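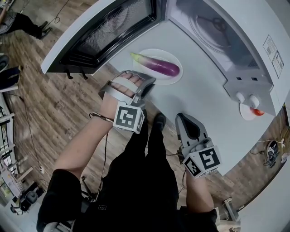

Enex hand grippers, the pair: review after 7 weeks
January 2018
12 comments | 31 shares

We bought the Enex pair in November to replace our Momley ones. You put your hand inside the gray plastic frame, the strap goes over the fingers, and you close the jaw by yourself. A marker cube is mounted on each gripper, so the tracking knows where both hands are.

I tested with kitchen tasks, mostly a plate, an eggplant and a microwave. In total I recorded 406 episodes, and 216 of them were with the eggplant. It is a difficult object for the Momley jaw, which is too short and pushes it away. The Enex jaw holds it well if you come from the side. A tomato needs more patience.

What I did not like: the cable. It pulls on the wrist when you reach far, and after one hour I feel it in the forearm. The strap is also a little wide for small hands. The left cube lost tracking sometimes when I turned the palm up.

The price was 789 for the pair, without the cables. For two-hand work I would buy it again, but for only one hand the Momley is enough.

Share (31)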